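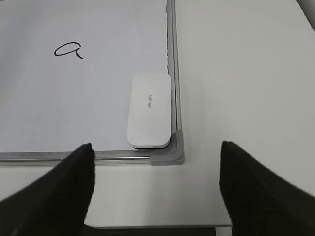

Right. Handwriting thread. Been promising this for ages, typing it on the bus so forgive the mess

---

Background: I'm 41 and my handwriting had got so bad I couldn't read my own shopping list. Came home with custard instead of mustard. Twice

---

Signed up for the evening class at Drunimby library in the end. "Handwriting for grown-ups". Five weeks, tea included, bring your own pen. Felt a right idiot walking in

---

Eight of us. A nurse, a couple of retired folk, a lad doing his driving theory, a man who wants to write to his brother in prison and was very straightforward about it. Everyone embarrassed for the first ten minutes then completely fine

---

Teacher is Said Abou Zeid. Used to letter shop signs. Learned to write in Arabic first, right to left, then English at school, so he's had to think about all of it twice. Very patient. Very rude about biros

---

First thing he had us do was write out the same paragraph at normal speed and hand it in. Didn't mark it. Put it in an envelope and sealed it. We get them back at the end, which I am dreading

---

Week one was one letter. ONE. Lowercase a, the whole evening. I thought he was having us on

---

But the a is in a bit of everything. Get the bowl of the a right and you've got d, g and q nearly for free. Mine were all open at the top so every a looked like a u. "Hat" was "hut". "Lack" was "luck". Explains a lot of my school reports

---

Joined up or not? People get SO heated about this. Said's view is join where it's easy and lift where it isn't. No prizes for never lifting the pen. I was taught you'd go to hell for lifting the pen

---

(Mrs whoever-you-were at Plurnuseck Primary, I still hold a grudge about the loops)

---

Posture stuff, quickly:

- paper tilted, not square on to you. I'm right handed so mine leans left
- other hand flat, holding the page still
- move from the elbow a bit, not all in the fingers
- stop squeezing!!

---

The squeezing was my main problem. I had a dent in my middle finger from about age nine. Thought everyone did. Said came round and just pulled the pen out of people's hands from behind, and if it didn't slide out you were gripping too hard. Mine did not slide out. Nearly had his arm off

---

Pens. You don't need a nice one. I bought a nice one

---

Went into Dalgleish on the high street (the stationers, not the butcher's) and the woman let me try about 20 of them on a scrap pad. Came away with a cheap fountain pen with a medium nib. It drags slightly on the paper and that slows me down, good thing in my case

---

Paper matters more than I thought. Fountain pen on the cheap refill pad goes furry at the edges. I'm on the Trukwood lined pads now, the ones with the green cover. 193 pages left in this one, yes I've been numbering them, it's a thing he has us do so we can look back

---

Week two: spacing. Mine was all over the shop. Width of an o between words, that's the rule. Write the word, imagine an o, write the next word. Sounds daft, works

---

Also my lines go uphill. Always have. Someone in the class said that means you're an optimist. Said said it means your paper's not tilted enough

---

Week three I missed, kid had a temperature. Caught up off the nurse's notes, which were beautiful by then, absolutely sickening

---

Week four we did speed. That's where it falls apart for everybody. You can draw a lovely slow a all day long, then somebody reads you a phone message and you're straight back to spiders

---

His fix: write slowly for one line, a bit quicker for the next, quicker again, until it goes wrong. Then drop back one notch and stay there for the rest of the page. Do that most days and the notch moves. Mine has moved a bit. Not loads

---

Practice text, because people asked last time. I don't do the quick brown fox, it made me want to lie down. I copy out recipes. Lyrics. The football report. The back of the cereal box once when the wifi was down

---

Gavin Innes from my work (hi Gavin) tried to tell me there's no point, it's all typing now. Gavin then left a note on my desk I read as "call Dennis". It was "cold drinks". We don't have a Dennis

---

Thing I didnt expect is what I remember. I've been writing my meeting notes by hand and I can tell you what was said on Tuesday's call... no I can't, bad example, but the one before that yes

---

Ok correcting myself before someone else does, I don't know if there's proper science for that. There might be. I just mean me

---

Cost, since three of you have DM'd. The class was free apart from the tea fund. Pen was under a tenner. Pads are a couple of quid. Ink lasts forever unless you knock it over

---

I knocked it over. Kitchen worktop. Milk does not get ink out whatever your nan says. It gets you inky milk

---

Lefties: different advice for you and I'm not the person to give it. There were two in the class and he had them tilt the paper the other way and keep the hand under the line, not hooked over the top. One of them got on with it straight away. The other one said it felt like writing with a foot

---

Kids: don't buy them the fancy grip things straight off, ask the school first. My daughter's teacher said hers was fine as it was and I'd have spent money on rubber triangles for nothing

---

She marks my practice pages now btw. Daughter, not the teacher. Got "good effort" and a sticker of a hedgehog. Then "watch your g's" underneath in far better handwriting than mine

---

Last week we wrote a proper letter, to anyone. Had to be posted, he brought stamps. I wrote to my aunt, 600 words, took me the whole session and a sore wrist. Longest thing I've written by hand since my exams

---

She rang me up. Said "who wrote this for you"

---

Library's running it again in December if you're near Drunimby. Ask at the desk, it's not on the website, or it is but the link's broken

---

Will post my before and after when I get the envelope back. IF it's not too shameful

---

Anyway this is my stop. Pinning this as the November 2022 handwriting thread so I can stop answering the pen question. Medium nib. Its a medium nib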